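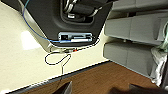

Household and shop-floor chores have been promised to machines for a long time, and the public has grown used to hearing that the matter is nearly settled. Those who do the work take a more guarded view. At Condori, a workshop and training center that has spent the past year testing robot arms on ordinary tasks, staff members say that the large movements are seldom the problem. An arm can travel to the right part of a table all day. The difficulty lies in things like the black-and-white cable that lies in an irregular loop on the cream tabletop, or the crumpled white cloth beside the gray padded blocks. A person sorts out such items almost without looking. For a pair of gripper fingers, each one is a separate question with no fixed answer.

Rigoberto Guzmán, who directs the testing program, prefers to divide chores by what they ask of the hand. Some tasks present the same object in the same place every time. Others change shape as soon as they are touched. Laundry belongs to the second group, as do bed linens, plastic bags, power cords and most of what is found in a kitchen drawer. The program keeps a written record of both kinds, and the gap between them has narrowed more slowly than its sponsors expected.

Over the summer the center ran some 2,000 attempts at everyday jobs, among them folding towels, seating plugs, clearing a bench and returning tools to their places. Each attempt was supervised by a technician, who noted whether the job was finished and whether a person had to step in. Guzmán does not publish a single score for the whole series. He regards such scores as misleading, given that a towel folded badly and a plug forced into the wrong socket are counted alike, although one is a nuisance and the other may be an expense.

Kevin Huaranga came to the program from a repair shop, where he had spent his working life among fasteners and wiring. He was asked to write the task instructions and found that much of what he knew had never been put into words. "I would write 'move the wire aside,' and the engineers would ask me where aside was," he recalled. "It depends on the wire. It depends on what you are going to do next." His instructions for replacing one small part now run to four pages, and he considers them incomplete.

Where the work has been arranged in advance, progress is easier to see
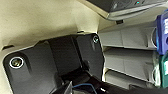 Storage and handling tasks are generally held to be the most promising area for automation in small shops. They reward patience, they repeat often, and the equipment can be laid out to suit the machine. Hubert Zürcher, an industrial planner who advises the center, argues that buyers should consider the furniture before they consider the robot. A light gray rack with stacked compartments, where a blue item is at the top level and a green one is at the level below, gives a machine firm edges and distinct colors to work from. The thin white loops beside those items are a different matter, and so is the blue wire bending away from the gripper itself. Slender, flexible parts are easily missed by a vision system and easily caught by a moving arm. Zürcher advises clients to secure whatever can be secured before any trial begins.

His advice has been taken up at Bolleo, a maker of small household fittings that put two arms to work on its packing line last November. The arms place finished parts in trays. Employees still untangle, inspect and wrap. Gilberto Nina, the floor supervisor, described the arrangement as satisfactory within its limits. The trays are filled steadily, and the employees who once filled them have moved to inspection, where the company had been short of hands. On the other side of the ledger, the line must be stopped whenever a supplier changes its packaging, and someone must then adjust the arms. Nina sets aside Thursday mornings for this purpose and has learned not to schedule anything else in those hours.

Screws and brackets occupy a middle position between the tray and the towel. A screw is rigid, and its location can be known in advance, yet turning it calls for the right pressure as well as the right place. Technicians at Condori have found that a driver tip set slightly off center may appear correct to a camera and still damage the head. Brayan Bermúdez, who maintains the arms, has asked that force readings be kept for every such task – a slower method, and one that the program has now adopted throughout.

The question of the home is harder still. A shop can be rearranged for the convenience of a machine, and a family will not usually accept the same treatment of its living room. Furniture moves, children leave things on the floor, and the lighting changes from breakfast to evening. Zürcher has declined several requests to predict when a general household robot might be sold at an ordinary price. He will say only that the first useful ones are likely to do a small number of chores, slowly, with a person within call.
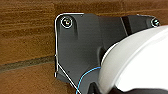
Can a household reasonably buy a robot today and expect it to take over the chores?

For most households the sensible course is to wait. Single-purpose machines, such as floor cleaners, do their one job acceptably in many homes. Arms capable of varied work remain costly, need regular attention from someone with technical skill, and still struggle with cloth and cords.

Condori plans to continue its tests through the winter with two further tasks, loading a dishwasher and pairing socks. Huaranga has begun writing the instructions for the first. The section on cutlery has already been returned to him for revision.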